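눈이 편한 책상은 어떻게 만들어지나
노안이 시작되는 나이, 안경점에 가기 전에 알아 둘 것들 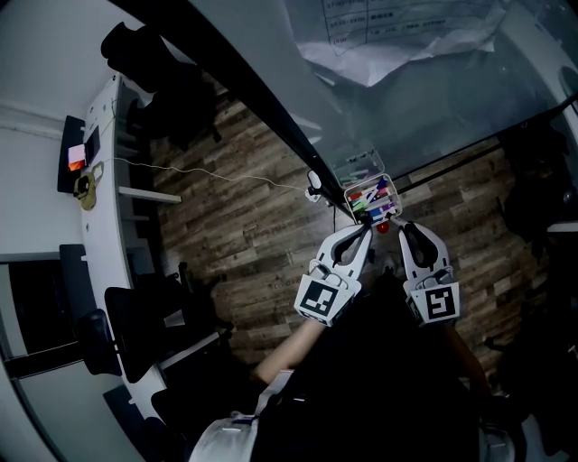
마흔을 넘기면 가까운 글씨가 흐려진다. 약 봉투의 복용 안내를 팔을 뻗어 읽게 되고, 식당 차림표를 조명 쪽으로 기울이게 된다. 노안은 병이라기보다 수정체가 굳어 가는 과정이다. 젊은 수정체는 말랑해서 가까운 곳을 볼 때 두꺼워지고 먼 곳을 볼 때 얇아진다. 나이가 들면 탄력이 줄어 두꺼워지는 폭이 좁아지고, 초점을 맞출 수 있는 가장 가까운 지점이 조금씩 뒤로 물러난다. 누구에게나 오는 변화지만 불편을 느끼는 시기는 사람마다 다르다. 원래 시력, 하는 일, 하루에 가까운 곳을 보는 시간이 모두 영향을 준다.

근시가 있는 사람은 노안이 늦게 온다고들 한다. 반은 맞는 말이다. 근시인 눈은 안경을 벗으면 가까운 곳에 초점이 맞는다. 그래서 책을 볼 때 안경을 벗는 것으로 몇 해를 더 버틸 수 있다. 그러나 안경을 쓴 상태에서는 같은 나이의 다른 사람과 똑같이 가까운 글씨가 흐리다. 반대로 원시가 있는 사람은 젊을 때부터 조절력을 당겨 쓰고 있었기 때문에 불편을 일찍 느낀다. 삼십 대 후반에 오후만 되면 글씨가 겹치고 이마가 뻐근하다면 숨어 있던 원시가 드러나는 것일 수 있다.

검안실에서 벌어지는 일

봄부터 여름 사이 알포트(Alport)의 동네 안경원과 안과를 돌며 검사 과정을 지켜봤다. 알포트는 강을 끼고 길게 늘어선 주택가로, 안경원은 대부분 시장 입구와 버스 종점 사이에 모여 있다. 검사 순서는 어디나 비슷했다. 먼저 지금 쓰는 안경의 도수를 재고, 기계로 눈의 굴절값을 대략 잡은 다음, 시험 렌즈를 바꿔 끼우며 본인의 대답을 듣는다. 기계가 내놓은 숫자는 출발점이다. 최종 도수는 대답을 들으며 정해진다.

그래서 대답하는 요령이 필요하다. “어느 쪽이 더 잘 보이세요?”라는 물음에 많은 사람이 정답을 맞혀야 한다고 느낀다. 둘이 비슷하면 비슷하다고 말하면 된다. 그것도 검사하는 사람에게는 쓸모 있는 정보다. 글자가 더 까맣고 작아 보이는 것과 더 또렷한 것은 다르다. 근시 렌즈를 지나치게 올리면 글자가 진하고 작아 보여 잘 보인다고 착각하기 쉽다. 이렇게 맞춘 안경은 멀리 볼 때는 시원하지만 가까이 볼 때 눈을 혹사한다.

검사 시간도 따져 볼 만하다. 종일 화면을 본 뒤 저녁에 재면 조절 근육이 긴장해 도수가 실제보다 높게 나올 때가 있다. 가능하면 오전에 가고, 가기 전 한 시간쯤은 휴대전화를 내려놓는 편이 낫다. 콘택트렌즈를 끼는 사람은 렌즈를 얼마 동안 빼고 와야 하는지 예약할 때 물어본다. 소프트렌즈와 하드렌즈가 다르고, 검사의 종류에 따라서도 다르다.

평소 책과 화면을 얼마나 떨어뜨려 놓고 보는지도 미리 재 두면 좋다. 검사실에서 건네는 근거리 시표는 표준 거리에 맞춰져 있는데, 악보를 보는 사람과 바느질을 하는 사람의 거리는 전혀 다르다. 줄자로 눈에서 화면까지, 눈에서 책까지 재서 적어 가면 된다. 모니터를 두 대 쓴다면 각각 잰다. 키가 큰 사람은 팔도 길어 책을 멀리 두는 경향이 있고, 표준 거리로 맞춘 돋보기가 너무 세다고 느끼기도 한다.

렌즈의 종류

노안 렌즈는 크게 단초점, 이중초점, 누진 렌즈로 나뉜다. 단초점 돋보기는 한 거리만 선명하다. 값이 싸고 시야가 넓으며 어지럽지 않다. 책을 오래 읽는 사람에게는 여전히 가장 편한 선택이다. 단점은 고개를 들었을 때 먼 곳이 흐리다는 것이다. 돋보기를 쓴 채 계단을 내려가는 일은 피해야 한다.

이중초점 렌즈는 아래쪽에 가까운 곳을 보는 구역이 따로 있다. 경계선이 눈에 띄어 찾는 사람이 줄었지만, 아래쪽 구역이 넓고 선명해 손작업이 많은 사람 중에는 오래도록 이것만 고집하는 경우가 있다. 경계를 지날 때 상이 튀는 느낌이 있고, 중간 거리가 비는 것이 약점이다.

누진 렌즈는 위에서 아래로 도수가 서서히 변한다. 한 안경으로 먼 곳, 중간, 가까운 곳을 다 본다. 대신 렌즈 양옆에 상이 휘어 보이는 부분이 생긴다. 이 부분은 설계에 따라 줄일 수는 있어도 없앨 수는 없다. 고개는 그대로 두고 눈만 옆으로 돌리는 습관이 있는 사람은 적응이 더디다. 반대로 볼 곳을 향해 코끝을 돌리는 사람은 며칠 만에 익숙해진다.

사무용 렌즈라고 부르는 것도 있다. 누진 렌즈의 일종인데 먼 곳을 포기하고 중간과 가까운 거리를 넓게 쓴다. 방 안에서 화면과 서류를 번갈아 보는 사람에게 맞는다. 운전용으로는 쓸 수 없다. 차에 타기 전에 안경을 바꿔 써야 하므로 출퇴근에 운전을 하는 사람이라면 차 안에 원래 안경을 하나 두는 것이 현실적이다.

가격은 종류와 설계에 따라 몇 배까지 벌어진다. 비싼 누진 렌즈일수록 양옆의 왜곡이 적고 중간 구역이 넓은 편이지만, 처음 쓰는 사람에게 꼭 최상급이 필요한 것은 아니다. 노안 초기에는 위아래 도수 차이가 작아서 보통 등급에서도 왜곡이 크지 않다. 도수 차이가 커지는 오십 대 중반 이후에 등급을 올리는 쪽이 돈을 쓴 보람이 크다.

테와 피팅

누진 렌즈는 테가 절반이다. 위아래 폭이 너무 좁은 테를 고르면 가까운 곳을 보는 구역이 잘려 나간다. 얼굴에서 흘러내리는 테도 곤란하다. 렌즈가 조금만 내려와도 구역 전체가 어긋난다. 코 받침을 조절할 수 있는 테가 유리하고, 일체형 테를 고를 때는 코에 제대로 걸리는지 고개를 숙여 확인해야 한다.

측정은 테를 고른 다음에 한다. 얼굴에 맞게 테를 먼저 구부려 놓고, 평소처럼 선 자세에서 눈동자 위치를 표시한다. 이때 턱을 들거나 긴장해서 자세를 꼿꼿이 세우면 값이 달라진다. 제대로 하는 집에서는 잠깐 걷게 한 뒤 다시 재기도 한다. 측정 없이 눈대중으로 가공하겠다고 하면 다른 집을 알아보는 것이 좋다.

시장 쪽 안경원 골목에서 버스로 네 정거장을 가면 언더(Under) 거리다. 원래 고가도로 아래라는 뜻으로 부르던 이름이 그대로 굳었다고 한다. 이곳에는 렌즈를 깎는 가공소가 몇 군데 있다. 탐피(Thampi) 렌즈 가공소는 그중 오래된 축에 든다. 주변 안경원에서 맡긴 주문을 모아 깎아 돌려보내는 곳으로, 소매는 하지 않는다. 지난달에 들어온 주문은 382건이었고, 그중 다시 깎은 것이 17건이었다. 가공소에서 보여 준 장부에는 재작업 사유가 한 줄씩 적혀 있었다. 눈동자 높이를 잘못 적은 것이 가장 많았고, 왼쪽과 오른쪽을 바꿔 적은 것이 그다음이었다. 렌즈 자체의 결함은 2건이었다.

가공소의 하루는 월요일이 가장 길다. 주말에 손님이 몰린 안경원들이 한꺼번에 주문을 보내기 때문이다. 급하지 않다면 주중에 맞추는 편이 조금 빨리 받는다. 특수한 도수나 착색이 들어가면 렌즈를 따로 주문해야 하므로 요일과 상관없이 더 걸린다.

적응 기간

새 누진 안경을 받은 첫날은 바닥이 휘어 보이고 계단이 가까워 보인다. 대개는 시간이 해결한다. 아침에 쓰기 시작해서 잘 때까지 계속 쓰는 것이 좋고, 헌 안경과 번갈아 쓰면 적응이 길어진다. 처음 며칠은 집 안에서 주로 쓰고, 익숙해진 뒤 운전을 한다. 계단에서는 턱을 당겨 렌즈 위쪽으로 발밑을 본다. 책을 볼 때는 고개를 숙이지 말고 눈을 내린다.

두 주가 지나도 두통이 계속되거나 한쪽 눈만 흐리면 안경원에 다시 간다. 도수가 틀렸을 수도 있고 테가 틀어졌을 수도 있다. 많은 경우 코 받침과 다리를 조금 손보는 것으로 끝난다. 적응 실패에 대한 보증이 있는지, 있다면 언제까지인지는 살 때 물어서 영수증에 적어 둔다. 렌즈 회사마다, 안경원마다 조건이 다르다. 단초점으로 바꿔 주는 곳이 있고 한 등급 위의 누진으로 바꿔 주는 곳이 있다.

책상과 조명

안경을 바꿔도 불편이 남는다면 책상을 볼 차례다. 나이가 들면 같은 글씨를 읽는 데 더 많은 빛이 필요하다. 동공이 작아지고 수정체가 누렇게 변해 망막에 닿는 빛이 줄기 때문이다. 천장 등 하나로 책을 읽는 방은 예순이 넘은 사람에게 어둡다. 스탠드를 하나 더하되 전구가 직접 눈에 들어오지 않게 갓의 방향을 잡는다. 오른손으로 글씨를 쓰는 사람은 왼쪽에, 왼손을 쓰는 사람은 오른쪽에 둔다.

방 전체를 캄캄하게 하고 스탠드만 켜는 것은 좋지 않다. 밝은 곳과 어두운 곳을 오갈 때마다 동공이 움직여 쉬 피로해진다. 화면도 마찬가지다. 화면 뒤의 벽이 화면보다 지나치게 밝거나 어둡지 않게 맞춘다. 창을 등지고 앉으면 화면에 창이 비치고, 창을 마주 보고 앉으면 눈이 부시다. 창이 옆에 오도록 책상을 돌리는 것이 가장 무난하다.

화면 높이는 누진 안경을 쓰는 사람에게 특히 중요하다. 화면이 높으면 렌즈 아래쪽으로 보려고 턱을 들게 되고, 오후가 되면 목 뒤가 아프다. 화면 위쪽 끝이 눈높이보다 조금 낮은 정도가 적당하고, 누진 안경이라면 거기서 더 내려도 된다. 노트북은 화면이 원래 낮아서 오히려 누진 안경과 잘 맞는 경우가 있다. 받침대를 샀다가 목이 더 아파졌다는 사람은 받침대를 치우고 며칠 지내 볼 만하다.

글자 크기를 키우는 데 인색할 이유는 없다. 화면의 기본 글자는 젊은 눈에 맞춰져 있다. 휴대전화도 설정에서 한두 단계 올리면 팔을 덜 뻗게 된다. 굵은 글씨를 켜는 것만으로 나아지는 사람도 있다.

눈이 마를 때

안경과 책상을 다 손봤는데도 오후에 글씨가 흐려졌다 맑아졌다 한다면 건조가 원인일 수 있다. 눈을 몇 번 깜박였을 때 잠시 또렷해진다면 더욱 그렇다. 화면을 볼 때는 깜박이는 횟수가 줄고, 깜박여도 위아래 눈꺼풀이 끝까지 닿지 않는다. 의식해서 천천히 감았다 뜨는 것이 도움이 된다. 난방기나 에어컨 바람이 얼굴로 오지 않게 자리를 옮기고, 겨울에는 습도를 올린다.

인공눈물은 자주 넣는다면 보존제가 없는 일회용이 낫다. 넣기 전에 손을 씻고, 용기 끝이 속눈썹에 닿지 않게 한다. 충혈을 없애 준다는 안약은 다른 물건이다. 혈관을 잠시 수축시키는 성분이 들어 있어 오래 쓰면 오히려 더 붉어질 수 있다. 약국에서 살 때 어떤 용도인지 분명히 말해야 한다.

눈꺼풀 가장자리의 기름샘이 막혀 마르는 경우도 많다. 따뜻한 수건을 감은 눈 위에 얹고 몇 분 둔 다음 가장자리를 가볍게 닦는다. 뜨겁게 할 필요는 없다. 하루 이틀로는 차이를 알기 어렵고, 몇 주 꾸준히 해야 한다. 그래도 나아지지 않으면 안과에서 기름샘 상태를 확인한다.

안경원이 아니라 안과에 가야 할 때

가까운 글씨가 흐린 것은 대개 노안이지만 모든 흐림이 노안은 아니다. 한쪽 눈이 갑자기 안 보이거나, 커튼이 내려오듯 시야가 가려지거나, 눈앞에 번쩍이는 빛과 함께 떠다니는 점이 갑자기 늘면 그날 바로 병원에 가야 한다. 심한 통증과 함께 불빛 둘레에 무지개 테가 보이고 속이 메스꺼운 것도 응급이다. 직선이 휘어 보이는 증상은 욕실 타일이나 문틀을 한 눈씩 가리고 보면 알아차리기 쉽다.

녹내장은 한참 진행될 때까지 느끼지 못하는 경우가 많다. 중심 시력이 마지막까지 남기 때문에 시력표는 끝까지 읽는다. 마흔이 넘었거나 가족 중에 녹내장이 있거나 고도 근시라면 안압과 시신경을 함께 본다. 안압이 정상 범위에 있어도 시신경이 상하는 유형이 있어 안압만으로는 안심할 수 없다. 당뇨가 있는 사람은 불편이 없어도 정기적으로 망막 검사를 받아야 하고, 간격은 담당 의사와 정한다.

동공을 넓히는 검사를 받는 날에는 차를 두고 간다. 몇 시간은 가까운 곳이 흐리고 햇빛이 부시다. 선글라스를 챙기고, 서류에 서명할 일이나 글씨를 읽을 일은 검사 전에 끝내 둔다.

이동 검진 버스

안과가 먼 동네도 있다. 알포트 상류 쪽의 조사이드(Zosside)는 안과까지 버스를 두 번 갈아타야 하는 곳이다. 이곳에는 5월부터 이동 검진 버스가 들어온다. 시력과 안압을 재고 안저 사진을 찍어 이상이 의심되면 병원으로 연결한다. 지난 운행 기간에 검진을 받은 주민은 1,323명이다. 버스는 오전 9시에 문을 열고, 당일 접수도 받지만 점심 무렵에는 자리가 찬다.

검진 버스에서는 안경 처방을 하지 않는다. 도수를 기대하고 갔다가 돌아서는 사람이 있는데, 버스의 목적은 병을 찾아내는 것이다. 지금 쓰는 안경과 먹는 약의 이름, 예전에 받은 눈 수술 기록이 있으면 가져간다. 결과지는 그 자리에서 받는다. 추가 검사를 권한다고 적혀 있으면 대수롭지 않아 보여도 날짜를 잡아야 한다.

헌 안경의 쓸모

도수가 바뀐 안경을 바로 버릴 필요는 없다. 새 안경이 부러지거나 렌즈를 다시 깎는 며칠 동안 예비가 된다. 여행 가방에 하나 넣어 두어도 좋다. 테가 멀쩡하면 렌즈만 갈아 실내용으로 쓸 수 있지만, 오래된 플라스틱 테는 렌즈를 끼우다 부러지는 일이 있어 안경원에서 먼저 동의를 구할 것이다.

렌즈는 물로 먼지를 흘려보낸 뒤 닦는다. 마른 천으로 바로 문지르면 먼지가 코팅을 긁는다. 뜨거운 물은 코팅을 들뜨게 하므로 찬물이나 미지근한 물을 쓰고, 여름철 차 안에 안경을 두지 않는다. 사우나에도 쓰고 들어가지 않는 것이 좋다. 잔흠집이 많아지면 도수가 맞아도 밤에 불빛이 번진다. 그때는 렌즈를 갈 때가 된 것이다.

안경 처방전은 사본을 받아 휴대전화로 찍어 둔다. 다음 검사 때 도수가 얼마나 변했는지 견줄 수 있고, 타지에서 안경이 망가졌을 때 급히 맞추기도 쉽다. 누진 안경이라면 도수와 함께 렌즈의 제품명, 눈동자 높이까지 적어 달라고 한다.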